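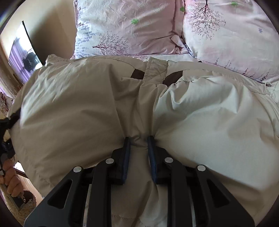

Pièce jointe 1 – pince fermée sur la couette, côté pied du lit par rapport aux oreillers.

Ticket 158 – Préhension textile, pince à main
Statut : rouvert
Ouvert par : Jurgita Laur
Suivi : Valdis Kalniņš, Jaanus Lepik

Symptôme
Perte de prise pendant la traction d'une couette. Les doigts se ferment, le pli est bien pris, puis le tissu file entre les patins dès qu'on tire vers les oreillers. Sept essais, trois échecs. Le journal indique « prise OK » les sept fois.

Jurgita Laur, lundi
Je rouvre. Le ticket avait été fermé avec la mention « patins encrassés, nettoyés ». J'ai nettoyé aussi, même résultat. Sur la pièce jointe, le pli est serré entre les deux patins bleus et le tissu fronce tout autour. À l'œil, rien à redire. Je ne vois donc pas comment on peut valider une prise sur image.

Valdis Kalniņš
D'après Avotiņš, la housse serait trop glissante et hors spécification. Ils proposent la mise à jour du seuil d'effort.

Jurgita Laur
Hors quelle spécification ? La fiche dit « linge de lit ». Seuil mis à jour quand même : deux échecs sur sept. Je n'appelle pas ça une correction, l'écart peut venir de ma façon de tirer.

Jaanus Lepik, 16 h 40
Contrôle des axes : pas de point dur à vide. En charge, l'écartement des doigts augmente un peu au moment où ça lâche. Le logiciel ne lit que la position en fin de fermeture, ensuite il ne regarde plus. Ça expliquerait le « prise OK » systématique. Ça n'explique pas le glissement.

Valdis Kalniņš
On peut fermer avec la mise à jour et ouvrir un ticket séparé pour le journal ?

Jurgita Laur
Non. Tant que l'état de prise n'est pas relu pendant la traction, nos taux de réussite ne valent rien, ceux de Junness compris – ils utilisent la même version.

À faire
Jaanus : relever l'écartement en continu, même couette, même pli.
Valdis : demander à Avotiņš leurs mesures sur textile rembourré, pas la plaquette.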